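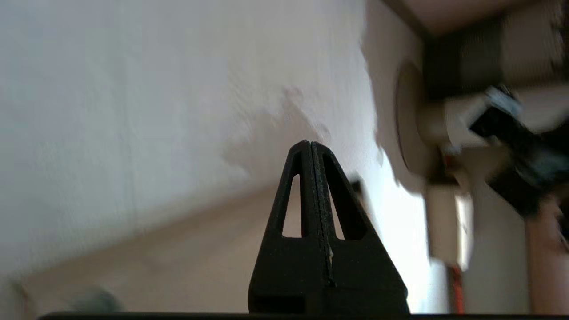 Fig. 1. Black gripper, fingers closed.

Print | E-mail

Unit 4: Does momentum exist?

Broadcasters love a hot streak. Skidley won its last five in May and the papers called it form. Look at the schedule first: four were at home. Then ask how many streaks you would get from 1,000 coin-flip seasons. Plenty.

Read Baumgartner, pp. 39-49, and bring one claim you doubt.

Comments

Apaza: Players feel it, though.
Ottilie Baumgartner: They feel it after the win. Ask them before.

Nekcombe Sports Studies, Room 23 | Back to top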